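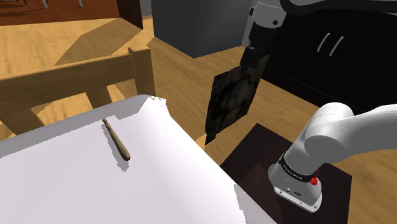
WUTVILLE, 23/05/2021 – Idside, the Wutville company that makes training material for robots that are meant to be useful around the house, is very pleased to share the first public release of Cattaneo, a collection of simulated robot episodes that our whole team has been living with (and, on some evenings, muttering at) for the better part of a year. The collection holds 1,015 episodes, and it is open from today to university groups, independent researchers and anyone else who would like to teach a robot arm how to behave in a furnished room.

Every episode in Cattaneo was made inside a computer-rendered home. A white robot arm stands on a dark platform, with ordinary furnishings nearby: a wooden chair, a bed, cabinets, a potted plant by the wall. A person at Idside guides the arm through a short task using a hand controller, and the software keeps a record of everything the arm did along the way, together with what the virtual cameras saw. Those records become the examples a learning system studies. We have come to think of it as something like keeping a very patient diary on the robot's behalf.

Of the 1,015 episodes, 784 were guided to the finish without a correction. The others contain at least one moment when the person at the controls backed up, changed their mind about an angle or tried a second approach, and we talked for a long while about whether to leave them in. In the end we kept every one of them and marked them clearly, so that research groups can use them or set them aside as they like. Our own feeling is that a system that has only ever watched smooth work has a hard time when its own work gets bumpy, but we would be delighted to hear from people who find otherwise.

Why we put furniture in the way

Earlier practice sets from our company used a bare table on a plain background, and they served us well for simple lifting and placing. Homes are busier than that. Sunlight falls across the floor in long stripes, a chair back stands right behind the place where the arm has to work, and a slim brown object can be hard to tell from its surroundings when there is honey-colored wood on every side. For Cattaneo we set up 8 room layouts and moved the light, the furniture and the viewpoints between them, so that the same kind of task comes back again and again looking a little different each time.

The viewpoints deserve a word of their own. Some cameras look down past the gripper toward the work surface, and others take in the arm from the side with the room behind it. Parts of the arm often block the view, just as your own elbow does when you lean over a counter, and we have left those moments alone. 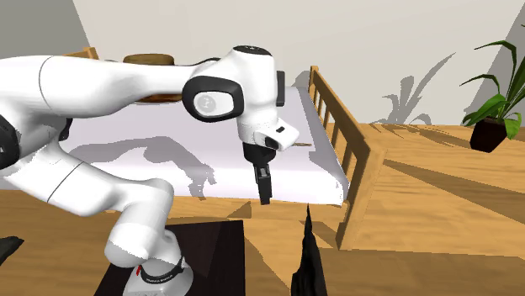

What comes with the release

Each episode includes the camera views, the position of every joint, the opening of the two-finger gripper and a short written instruction in everyday English. The instructions were written by 7 members of our staff, who were asked to put things the way they would say them at home, and we are happy to report that they do not all talk alike. One writer's "set it down by the chair" is another's "put that over there next to the seat, please," and both wordings have been kept as they were typed.

The collection also comes with Paltton, our playback tool, which lets a user step through an episode at any speed, switch between cameras and add notes. Paltton began life as a small in-house helper for checking recordings before they were approved, and so many visitors to our office asked for a copy that it seemed only neighborly to tidy it up and send it along. It runs on an ordinary desktop computer, and a printed guide can be mailed on request to those who, like several of us, still prefer paper.

Getting a copy

Cattaneo and Paltton are free for research and teaching. Companies that wish to use the episodes in a product are asked to write to Idside first, and we promise a friendly reply. An online open house will follow in June, when the team will guide a few new episodes live and answer questions for as long as people care to ask them. Sign-up details will be posted on the Idside website.

About Idside

Idside is based in Wutville and builds simulated rooms, recording tools and practice collections for household robotics.

Media contact: Idside Press Office, Wutville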